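3.2 Collecting the snack-sorting demonstrations

I'll be upfront that this section is longer than the one on the network, and that's on purpose. When I started on Covholm I figured the demonstrations would take a couple of weeks and the model would eat up the rest of the year. It went the other way. We trained the final policy over a weekend in December, and we'd been fighting with the demonstrations for months before that.

All of the data for the tidying tasks was recorded with the Gusix hand-held gripper. The person giving the demonstration squeezes it, moves it through the task the way they'd move their own hand, and the camera on top records what the fingers are doing. We also have a remote-control setup in the lab (we call it Triltau, after the software it runs on), where you sit at a desk and steer the arm directly. I like Triltau for anything where the arm's reach matters. For small soft things in cluttered places it drove me up the wall! You can't feel the wrapper give, so you squeeze too hard, then you overcorrect, and the policy faithfully learns your nervous little overcorrections. Wing-yan Mak recorded 38 remote-control demonstrations of the snack task before we gave up on it, and those are left out of every result in Section 4.

So, the snack task itself. The demonstrator picks up wrapped snacks and packets and sorts them into or out of a container, in somebody's real kitchen or living room, with whatever else happens to be lying on the table. We asked for 300 demonstrations per home in 5 homes and ended up with 948 usable ones after filtering (Section 3.4 has the rules, which are stricter than I'd pick today). Garnet Beaudoin did most of the recording in the first two homes and wrote the instructions that everyone else followed later on.

Wrappers are a nasty object to learn from, and I think they deserve more attention than they get. A mug has one shape. A wrapper has a new shape each time you let go of it, and the shiny ones change colour as they turn under a lamp. They also fold up between the fingers, so how much wrapper you can see above the pads tells you very little about how much is held. Figure 3 shows a grasp of the sort I mean, with the packet bent over at the top and its lower end hanging down into the jaws.
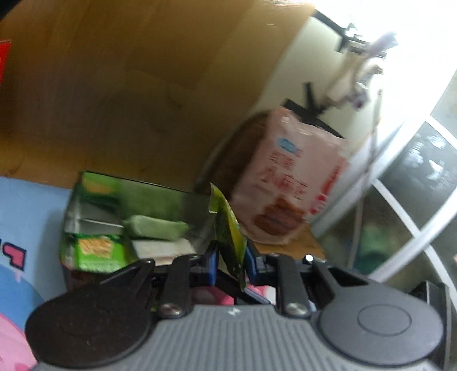

Figure 3. View from the gripper camera in the snack-sorting task. The blue pads hold a crumpled green-and-yellow wrapper; the open tin behind it has other packaged snacks inside.

A few things about this view shaped how we handled the data. First, the green of the tin is pretty close to the green of the wrapper, and there's more green packaging inside the tin. Our early colour-based segmentation kept gluing these together, and we dropped it and fed the policy raw images instead. Second, the gripper takes up the whole bottom of the picture. I'd wanted to crop that part out to save memory, but Wing-yan argued for keeping it and she was right: with the crop in place the policy lost track of how far open the fingers were, and it would close on air a hand's width short of the packet. Third, there's blur. Even people who think they're moving slowly swing the gripper faster than an arm would, and big plain surfaces in the background smear first. We kept blurred images as long as the finger pads stayed sharp.

We didn't tidy the homes before recording, and we didn't hand out a standard set of objects either. Garnet's instructions just said to use the snacks you have. That made the labelling slower (Yin, our annotation tool, only had a fixed list of object names to begin with, and I had to rewrite that part twice) but I'd do the same again.

One habit did need training out of people. Most of us, when we pick up a light packet by hand, give it a small shake or a second squeeze to check we've got it. It's so automatic that demonstrators swore they weren't doing it until we played their recordings back. The policy picked it up within the first training run and shook everything, cookies included. We now ask for one close, a short pause, then the lift, and we give each new demonstrator a practice session that gets thrown away. I'd guess that pause did more for the final success rate than any change I made to the network, although we never ran the comparison properly and I can't put a number on it.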